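How to wash a canvas tote bag without shrinking it

Canvas bags pick up grease at the handles and crumbs in the seams long before they look dirty. Washing one takes ten minutes of work and a day of drying.
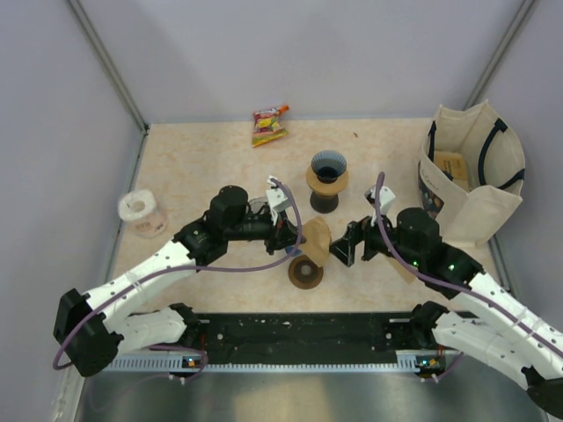 Before you start

Check the label, if the bag still has one. Most plain canvas is cotton, and untreated cotton shrinks in hot water. If the label says the cloth has been pre-shrunk you can wash it a little warmer, but cold water is still the safer choice. Waxed canvas should never go in the machine. Wipe it with a damp cloth and leave it at that.

Bags with leather handles or a stiff board in the base also need washing by hand. Take the board out first if it lifts out. If it is glued in and made of card, clean only the outside.

You will need:
A washing-up bowl or a clean sink
Mild liquid detergent, without bleach
Bicarbonate of soda
An old toothbrush
Two towels

Step 1. Empty and shake

Turn the bag inside out over a bin and shake it hard. Run the toothbrush along the bottom seam, where grit collects. Check any inner pocket for receipts and coins.

Step 2. Treat the stains

Mix two spoonfuls of bicarbonate of soda with enough cold water to make a paste. Work it into the marks with the toothbrush, going with the weave. Leave it for 14 minutes, then rinse. For oily marks, use a drop of detergent and give it the same time. Ink is harder. Dab it with surgical spirit on a cotton pad and keep moving to a clean part of the pad.

Do not scrub over a printed design. Water-based prints can lift at the edges, and once they start to flake there is no good way to mend them.

Step 3. Wash

By hand: fill the bowl with cold water, add a capful of detergent and press the bag up and down for a few minutes. Soak it for half an hour. Coloured bags should be washed alone the first time, as the dye often runs.

By machine: turn the bag inside out, tie the handles loosely together and choose a cold, gentle wash with a slow spin. Leave out fabric softener, which makes the cloth limp.

Step 4. Rinse and shape

Rinse until the water runs clear. Roll the bag in a towel and press out the water. Wringing leaves creases that are hard to iron out. Pull the sides and handles back into shape while the cloth is damp.

Step 5. Dry

Stuff the bag with the second towel and stand it somewhere airy, out of direct sun. Tumble drying is the usual cause of a shrunken bag. Iron it inside out while still slightly damp, on a medium setting, keeping the iron off any print.

Page written by Azadeh Kiani. Last updated 2021-03-18.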